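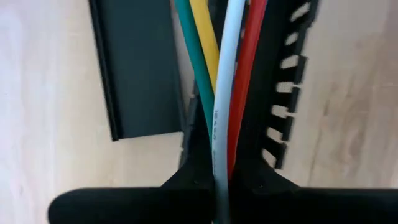
10/23/21 – Cable duct, bench 9

Continued with the duct for the Clotley panel. The supply cables are green, yellow, white and red, and I want them in the slotted duct without crossings, because Dong-geon Kwon must find each one again when he connects the Wallin terminals. In September we did it the other way and lost a whole afternoon.

Duct from Inora is 1,000 mm, we need 169 mm less. I cut after measuring two times and cleaned the edge with a file.

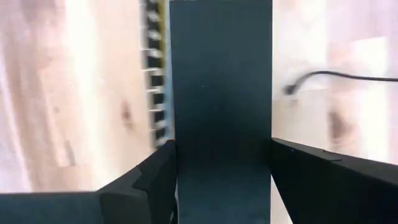
Dark panel, upright over the wood.

Cover next. It clicks in better if I start from one end and press with the thumb along the length. Starting in the middle makes it bend.
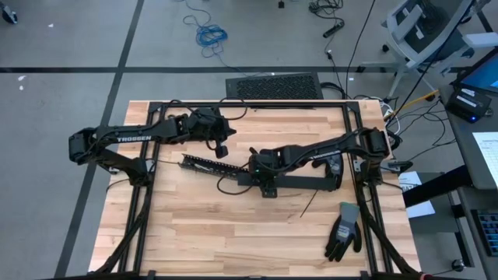 Labels are still missing. The Zavard sleeves came in the wrong diameter, so I ordered 100 new ones and will write the numbers by hand until then. For the teeth of the duct please wear gloves, the edges are sharp after cutting – the pair with black coating on the fingers has a good grip, one of them is on the butcher-block top, lower right. Second one I did not find yet.

To do: ask Dong-geon if red goes to terminal 9 or stays free.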